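Thread: Second pair of hands or spare parts? Budget for July

rdanzer
We have 1,477 left for hardware this cycle. One spare finger set from Bosia is 1,443, so it's that or nothing big. Régis wants to hold the money for a second pair of hands in July. Typical table for us:

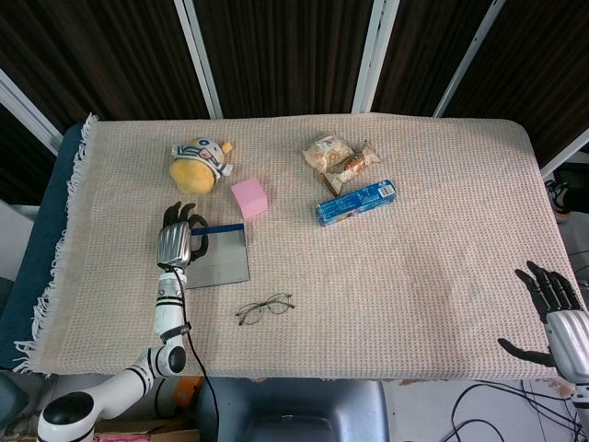
Left hand at the mirror, glasses and snacks still on the cloth.

The flat items worry me most. Fingertips press on the table a lot.

flistton_bench
Buy the spares. Our lead time was 37 days and we had no backup.

R_Guerin
I disagree. We've lost 10 hours to repairs all year. A second pair covers that and gives us another station.

sevatby
Does the July money exist yet, or is it a request?

R_Guerin
Request.

sevatby
Then I'd get the fingers now and ask again in July.

rdanzer
Leaning that way. Will check if Bosia splits the set.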